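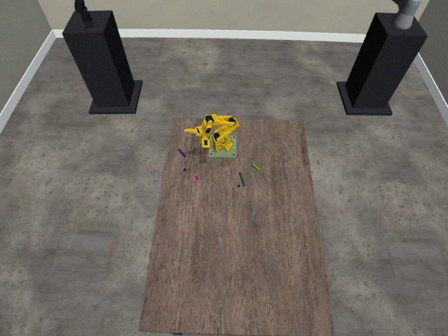 Fig. 1. Table with the grain of the top running lengthwise.

Furniture Construction I
Handout 4: Moisture Content and Seasonal Movement in Solid Tops
Instructor: Montserrat Echevarría
Revised 2026-04-06

4.1 Moisture content

Moisture content (MC) is the mass of water in a piece of wood divided by the oven-dry mass of the same piece, stated as a percentage. The denominator is the dry mass, so values above 100 percent are possible in green lumber of some species.

MC = (wet mass − dry mass) / dry mass × 100

Sample from the June stack: wet mass 200 g, oven-dry mass 162 g.
MC = (200 − 162) / 162 × 100 = 23.5 percent

That board is not ready for indoor furniture. It would continue to lose water in a heated building and would shrink across its width as it did so.

Take samples well in from the end of the board. End grain dries faster than the rest, and a sample cut from the last few inches reads low. Remove loose splinters before weighing. Dry the sample at 103 °C until two successive weighings agree.

4.2 Direction of movement

Wood swells and shrinks by different amounts along its three axes.

Longitudinal (along the grain): very small in normal wood, ignored in most furniture work.
Radial (across the growth rings): moderate.
Tangential (along the growth rings): largest, often near twice the radial value.

A flatsawn board moves mostly in the tangential direction across its face. A quartersawn board of the same width moves less. Mixed boards in one panel move by mixed amounts, and the glue lines can become visible as small ridges.
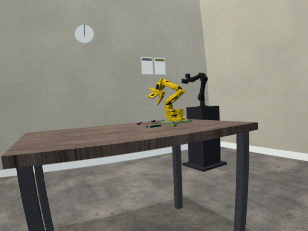 Fig. 2. Thick slab top on dark legs. Width change is measured at right angles to the lengthwise grain.

4.3 Estimating the change in width

Below fiber saturation, the change can be taken as linear:

change in width = width × coefficient × change in MC (in percentage points)

Worked case. Panel width 100 cm, flatsawn, tangential coefficient 0.0037 per point, MC falling from 16 to 6 percent, a change of 10 points.
100 × 0.0037 × 10 = 3.7 cm

A change of 10 points is more than most heated rooms produce in a year. For a yearly swing of four points, the same panel moves 1.48 cm. Use the larger case when the lumber has come from an unheated shed and has not been conditioned.

Thickness moves by the same rule, but the starting dimension is small and the result seldom matters — except at inlays and at housed joints where the shoulder must stay closed.

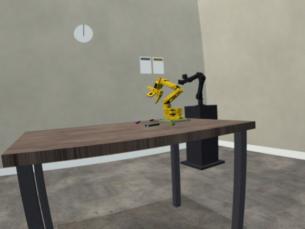
Does a film finish stop a solid top from moving?
A film finish slows the exchange of water vapor but does not stop it. Over a season the wood still reaches nearly the same moisture content as an unfinished board in the same room, and the attachment has to allow for the full change in width.

4.4 Attachment to the base

The top must be held flat and also be free to change width. The usual methods are given below with the points checked in the shop test.

Buttons. Short wooden blocks with a tongue that engages a groove in the apron. Leave clearance at the bottom of the groove in dry weather. Run the button's grain in the direction of the tongue, or the tongue will shear.

Slotted screw holes. The slot runs across the grain of the top. Use a washer under a round head. A countersunk head wedges in the slot and defeats it.

Figure-eight fasteners. Acceptable on narrow tops. The recess must be wide enough for the plate to swing.

Glued or tightly screwed cross battens are a frequent cause of splitting. If the top cannot shrink as a unit, tension builds across the grain and the panel opens at its weakest line, often a check already present at the end. 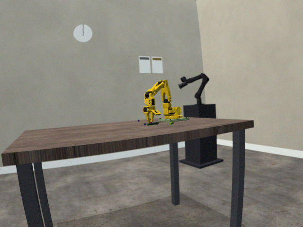

Image: Faustine Boyer, Trisano. Used with permission.

4.5 Cupping

Cupping results from unequal moisture on the two faces, or from the difference between radial and tangential shrinkage within one flatsawn board. In the second case the board cups away from the heart side as it dries — the rings appear to flatten.

Finish both faces with the same number of coats. Store machined panels on stickers with air on both sides, never flat on a bench overnight.

4.6 Problems for next session

1. A sample weighs 200 g wet and has an MC of 25 percent. Find the oven-dry mass.
2. Find the width change in a quartersawn panel 100 cm wide for a drop of four points. Take the radial coefficient as 0.0016.
3. Sketch a button and groove for the panel in problem 2. Mark the clearance on each side.

Written work goes to Mircea Vlad before the start of the session. Moisture meters are signed out from Timothée Hervieu and returned the same day.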